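Gwawr Jenkins
Thread on the table rules we use for recording manipulation work at Radau. People keep asking, so these are the ones in force for February.

1/ Clear the surface before you set it. One cloth, pulled flat. Wrinkles change how thin things sit, and thin things are most of our trouble.

2/ Paper goods get a low speed cap and an open palm approach. Fans on long handles count as paper goods, even if the hand is going for the handle. 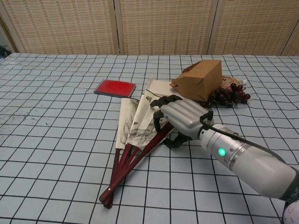
3/ Overlapping items are allowed. Write down the stacking order before the arm moves. Mikkel Oddsson checked 1,604 of our logs and the order was missing in 700.

4/ Food stays on the table only if it's on the item list. Grapes are on it. Soup is not.

5/ One person on the stop button, hands off the keyboard. No swapping mid-run.

6/ Torn paper ends the run. Log it, replace the item, start a new file.

Comments on the draft go to Sille Grímsdóttir.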